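Progress report on the Balero grant, second period

Submitted 8th January

Dear colleagues at the Hutapea Fund,

Please find our report for the second period of the grant for the evening repair classes in Meltthorpe. We follow the headings of your form, but we put enrollment first and the budget later, as we agreed with your office in the autumn.

1. Enrollment and attendance

The course opened with 30 places and all of them were taken before the first evening. In the first period we had many people who came two or three times and then stopped. This time it is better. At the end of the period 18 people had attended every class of the basic module, and most of the others missed only one or two evenings, usually for reasons of work shifts or sick children.

We changed the starting time from six to half past six. It is a small change, but several participants come directly from the packing plant by bus, and the earlier time was not possible for them. We also permitted people to repeat a missed evening with the other group. This made more work for the teachers, who had to keep two lists, but we want to continue with it.

The group is more mixed in age than before. In the first period it was almost only retired people. Now we have also young parents, and a few persons who recently moved to the town and whose English is still weak. For them we prepared a short word list with the names of the tools and the most common faults. We would like to print it properly if there is money left.

2. Content of the classes

The basic module has stayed nearly the same: bicycles, small kitchen appliances, lamps, and hand sewing. We took out the evening on radios. The participants told us already in the spring that it was too difficult for one evening, and they were right. In its place there is now an evening on small engines, mostly for lawn mowers, with cleaning, weighing and checking of the parts before they are put together again. This evening was the most popular one and we were asked to give it a second time.

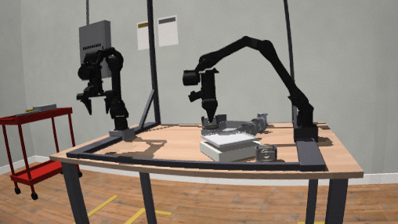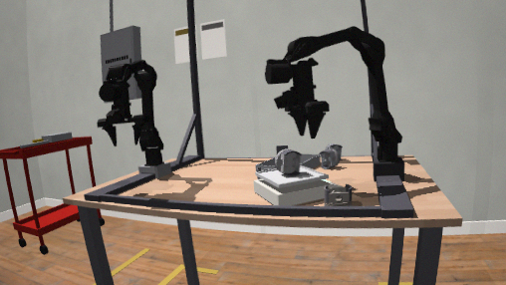
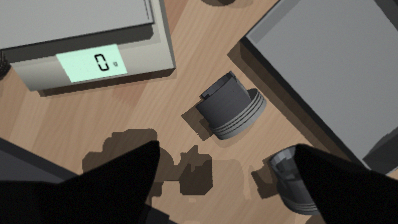

The sewing evenings were less successful than we hoped. The machines we received from the school are old, and two of them have a problem with the thread tension that comes back after each adjustment. We now teach more by hand, and this is slower. One participant brought her own machine and let others use it, for which we are very thankful, but we cannot plan a course on this.

We wrote new sheets for each evening. They are shorter than the old ones, with one page for the work and one page for safety. The old sheets were too long and people left them on the chairs.

3. Repair afternoons open to the public

In the application we promised regular open afternoons where residents can bring a broken object and repair it together with a participant of the course. In this period residents brought 92 objects. Lamps and toasters were the most usual, then bicycles. We do not have exact information about how many of them still work today. We asked people to call us after one month, but only few did it. For the next period we want to take the telephone numbers at the door and call them ourselves.

The waiting time was a weak point. On the busiest afternoon some visitors waited for more than one hour, and a few of them left again with the object under the arm. We now give out paper numbers and write the expected time on the board. There is also tea, which helps more than the board.

4. Premises

The hall in Balero Street is good for us, but the heating is not sufficient in the back part. We have written to the owner two times. He answered that the boiler will be looked at in March. Until then we place the sewing group in the front part and the bicycles in the back, where people move more and do not feel the cold so much.

The storage room is now shared with the Fanason choir. We agreed on who has which shelves, and so far there were no difficulties, except that the key was missing for one evening and the class had to start without the tool boxes.

5. Budget

The costs for rent and teachers are as planned. We spent less on printing and more on small materials, in particular fuses, cable and brake blocks. We ask for your permission to move the unused printing money to the line for materials, except the small sum for the word list. The insurance was a little more expensive than in the first year, and we covered the difference from the tea box.

The receipts are attached in the order of your form. One receipt, for bicycle tubes, is a copy, as the shop kept the original by mistake. We have asked for it and will send it later.

6. Next period

We plan to start the new basic module with the same number of places. For people who finished it, we want to offer a short second module with fewer topics and more time for each. We do not yet know if both teachers can stay for the whole period, as one of them may take a full-time position. We will inform you as soon as this is decided.

We would also be glad if somebody from your office could visit one of the open afternoons. Please tell us some days before, so that we can reserve a parking place in the yard.

With kind regards,
The course office, Meltthorpe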